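Wanted: people with patient hands (paid, part time, Jedgate)

Posted 30 Mar 2021

Hi! I'm Ebenezer Darko and I run the demonstration side of things at Lekow. We teach robots to do kitchen and tabletop chores by doing the chores ourselves, over and over, with a gripper in our hand. I'm looking for more people to come and do that with me, and I would love it if some of them were not engineers. The best demonstrator I've had so far used to ice cakes for a living.

The work goes like this. You hold a gripper tool with a trigger, it has a camera on it, and you carry out whatever is on the card for that session. Pick up the cup, put it on the shelf. Slide the stand a little to the left. Hang something up, take it down again. One try usually takes less than a minute, then you put everything back a bit differently and go again. We did 523 tries at one chore before December and I can still do it in my sleep.

A lot of the current cards are about metal things with thin edges, and I'll be upfront, they're fiddly. You come in low, fingers open, and you go slow for the last inch or so.
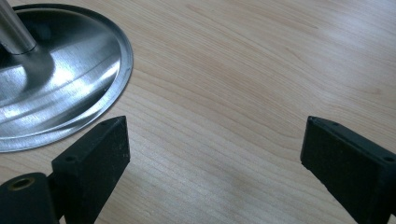
Fingers open near the rim of a steel base. The tool's own view of the job.

You'll also get some time on Hovus, our remote control setup (two handles, a screen, and an arm on the other side of the room). It's slower than working by hand and most people swear at it for the first hour. That's fine! I did too. You need two sessions on the hand tool before I put you on Hovus.

What I'm after:

You can stand at a table for a couple of hours with breaks. A stool is fine for most cards, so tell me if you'd prefer one.
You don't mind doing the same small thing again and again, and you'll tell me when you messed one up so I can mark it. Messed up tries are useful to us, I just need to know which they are.
Either hand is good. I'm short on lefties at the moment, so lefties please write!
You're 18 or over and can get to Jedgate at least twice a week.

You don't need to code. You don't need to know anything about robots, and if you do, great, we can talk about it at lunch.

Sessions are two and a half hours, mornings or afternoons, and you can pick. We pay $52 a session, plus bus fare, and training sessions are paid the same as regular ones. The first block runs for six weeks, and after that I'll keep on anybody who wants to stay as long as there are cards left to do. We had almost 71 sessions on the calendar last block and I'd like to beat that.

The tool records video and how your hand moves. It doesn't record sound. It points at the table, so mostly it gets your hands, but take rings off if you'd like to keep them out of it. You'll get a consent form before you start, and you can ask questions before signing or take it home and think about it.

To apply, send me a few lines through the Lekow contact page with "Dai block" in the subject (Dai is just the name of this round). Tell me which days work, which hand you use, and something you're good at doing with your hands. Knitting, fixing bikes, dealing cards, anything. No resume needed. I read them all myself and I'll call you to set up a trial session, also paid.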